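Textile Care and Presentation, Unit 5
Folding knitted garments: flattening, squaring and checking
Module notes, O. Escobar

5.1 Scope
These notes cover short-sleeved T-shirts in plain cotton knit. Woven shirts are dealt with in Unit 6. The method is the one used in the Tarneck practical room and differs from the Jamden fold mainly in the order of the sleeves.

5.2 Laying out
Place the garment face down on a plain, light-coloured surface. A strong colour against white gives a clear outline, and errors in the outline are easier to read than errors in the cloth. The body need not be parallel to the table edge at this stage. Sleeves are drawn out to their full length before any smoothing of the body begins. 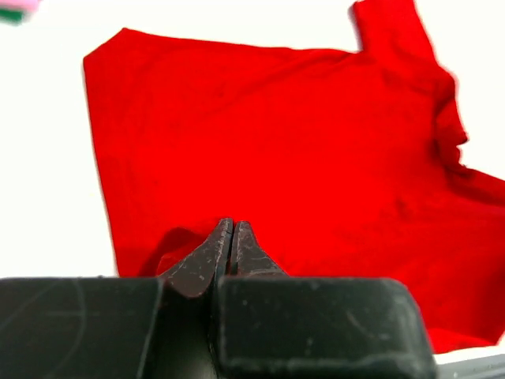
Smoothing proceeds from the centre outwards with the flat of the hand. Do not pull at the hem. Knitted cotton stretches more across the width than along the length, and a pulled hem will spring back after folding and spoil the edge. Gathers tend to collect below the sleeve – clear these before moving on to the side seams. Shallow undulations in the body may be left; deep tucks may not.

5.3 Folding
Fold one side to the centre line and return the sleeve along the fold. Repeat for the other side. The finished width for the exercise is 28 cm, with a tolerance of 5 mm. Bring the hem up to the collar in two equal turns. The packet should be 33 cm long or less.

5.4 Checking the edge
A folded edge is judged by sighting along it at table height. It should run straight from corner to corner. The angle of the cloth to the table is not assessed.

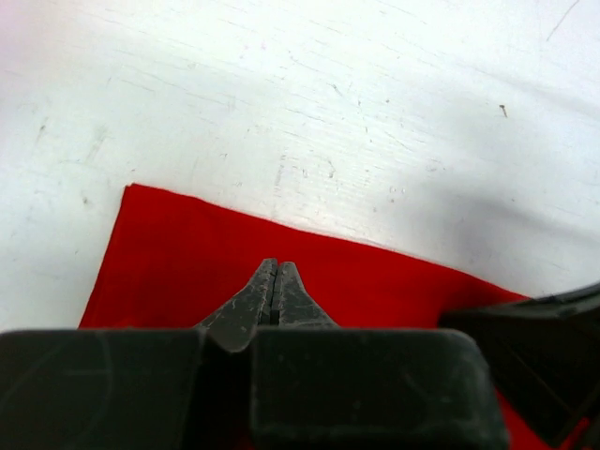

Fig. 5.2 Red cloth lying at an angle on a scratched white tabletop. Note the long, straight top edge and the faint wrinkle.

Worn tabletops are acceptable for practice provided that the surface is clean. Splinters and raised nicks catch the loops of the knit, so run a hand over the table first.

5.5 Exercise
Fold 40 garments in one session and record the width of each. Record sheets go in the Paredes tray by noon.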